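대회 기록 페이지 문의 처리 로그 / 접수번호 2531
분류: 도로 사이클 스테이지 대회 > 종합순위 계산 오류
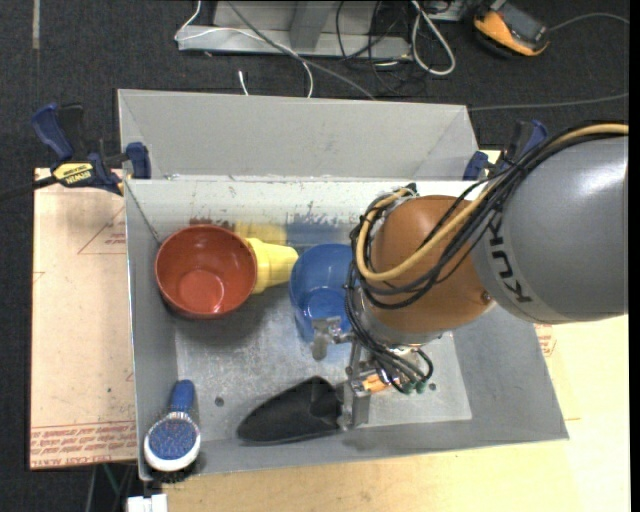
종합순위에서 같은 팀 선수 세 명의 기록이 실제보다 늦게 나오는 원인은 무엇인가?
3스테이지 막판 낙차에 적용됐어야 할 구제 규정이 순위 계산에 들어가지 않았고, 결승선 통과 시각이 그대로 합산됐기 때문이다.

상태: 부분 해결
관련 시스템: Kondine(계측 장비 수신), Resasell(순위 집계), 공개 결과 페이지
신고 측: Datley 팀 운영 담당

신고 내용 (원문 그대로)
"3스테이지 결승선을 앞두고 우리 선수들이 낙차에 휘말렸습니다. 구제 구간 안이었고 심판진도 현장에서 인정했습니다. 그런데 결과 페이지에는 선두 그룹과 같은 시간이 아니라 각자 들어온 시간으로 올라와 있습니다. 종합순위가 통째로 틀렸습니다. 4스테이지 출발 전까지 고쳐 주세요."

1차 답변
'통째로 틀렸다'는 표현부터 확인이 필요했다. 이런 신고의 상당수는 페이지 캐시를 새로 고치면 사라진다. 브라우저 캐시를 비우고 다시 열어 달라고 요청했다. 결과는 동일. 우리 쪽 단말에서도 같은 값이 나왔다. 캐시 문제는 제외.

2차 확인: 계측 원본
Kondine 수신 기록을 내려받아 결승선 통과 시각을 대조했다. 트랜스폰더 누락 없음, 중복 신호 없음. 사진 판독 순서와도 일치한다. 계측 업체는 매번 "장비는 정상"이라고 답하는데, 이번에는 그 말이 맞는 것 같다. 다만 수신기가 정상이라는 것과 순위가 맞다는 것은 별개의 문제라서 이 항목만으로 종결하지 않는다.

3차 확인: 구제 규정 적용 여부
Resasell에서 낙차 구제는 자동으로 걸리지 않는다. 심판 통신문 번호를 입력하고 해당 선수를 지정한 뒤 '그룹 시간 부여'를 눌러야 한다. 작업 이력을 보니 통신문 번호는 입력돼 있고 선수 지정 칸은 비어 있다. 시스템은 이 상태를 오류로 보지 않고 '적용 완료'라고 표시한다. 대상이 한 명도 없는데 적용 완료다. 업체 설명서에는 "직관적인 확인 절차"라고 적혀 있다.

조치 1
선수 지정 후 다시 적용. 스테이지 순위는 통과 순서를 유지하고 시간만 소속 그룹 기록으로 변경됨. 여기까지는 정상.

조치 2
종합순위 재계산 실행. 신고된 선수들의 시간은 바로잡혔으나 종합 12위와 그 아래 선수의 순서가 바뀌어 나왔다. 두 선수는 시간이 같고, 신고 팀과는 관계가 없다. 동률 처리 기준을 열어 보니 스테이지 순위 합산이 아니라 등번호 순으로 되어 있었다. 대회 설정을 복사해 올 때 이전 대회의 값이 따라온 것으로 추정한다. 추정이라고 적는 이유는 설정 변경 이력이 남아 있지 않아서다. 누가 바꿨는지, 처음부터 그랬는지 확인할 방법이 없다.

조치 3
동률 기준을 대회 규정에 맞게 수정하고 다시 계산. 12위 자리는 심판진 수기 집계표와 일치한다. 1스테이지와 2스테이지 결과도 같은 기준으로 재검산했고, 2스테이지 이후 종합순위에서 같은 증상이 한 건 더 나왔다. 아무도 신고하지 않은 건이다. 수정 후 심판진에 통보함.

추가 문의 (신고 측, 오후 6시 40분)
"시간은 맞게 나옵니다. 그런데 팀 순위는 그대로인데요?"

답변
팀 순위는 별도 작업으로 돌아가며 종합순위 재계산과 연결되어 있지 않다. 수동으로 실행했고 반영을 확인했다. 업체에서는 다음 판에서 자동 연결된다고 한다. 지난 4월에 다른 건으로 문의했을 때도 다음 판이라고 들었다.

추가 확인: 선수 이름 표시
같은 페이지를 점검하다가 발견. 베트남 선수의 이름 중 Từ가 인쇄용 결과표에서 T와 빈 네모로 나온다. 웹에서는 정상이다. 인쇄용 서식에 지정된 글꼴이 해당 글자를 지원하지 않는 것으로 보여 글꼴을 교체했고, 시험 출력에서는 제대로 나왔다. 심판실 프린터에서 같은 결과가 나올지는 실제로 뽑아 봐야 안다. 예전에도 시험 출력만 믿었다가 현장에서 다시 깨진 적이 있다.

업체 회신 요약
선수 지정 칸이 비어 있을 때 경고를 띄워 달라고 요청했다. 회신은 "운영자 교육으로 예방 가능한 사항"이었다. 동의하지 않는다. 결승 직후 심판실에서 통신문 여러 장을 한꺼번에 입력하는 사람에게 빈칸을 알아서 찾으라는 말이다. 개선 요청으로 다시 올렸고, 현재 상태는 '검토 중'.

임시 운영 방법
1. 구제 적용 후 해당 선수의 스테이지 시간을 개별 화면에서 직접 확인할 것. '적용 완료' 문구는 근거로 삼지 않는다.
2. 종합순위 재계산 다음에 팀 순위를 따로 실행할 것.
3. 동률 선수가 있으면 수기 집계표와 대조한 뒤 공개할 것.
4. 이전 대회 설정을 복사한 경우 동률 기준 항목을 먼저 열어 볼 것.

남은 항목
- 설정 변경 이력 기록 기능: 업체 답변 대기
- 심판실 프린터 출력 확인: 4스테이지 종료 후
- 이미 배포된 2스테이지 종이 결과표 회수 여부: 심판진 판단 대기

신고 측에서 종결에 동의했으나 위 항목이 남아 있어 접수 건은 열어 둔다. 4스테이지 결과가 올라오면 같은 순서로 한 번 더 대조하고 이 로그에 이어서 적는다.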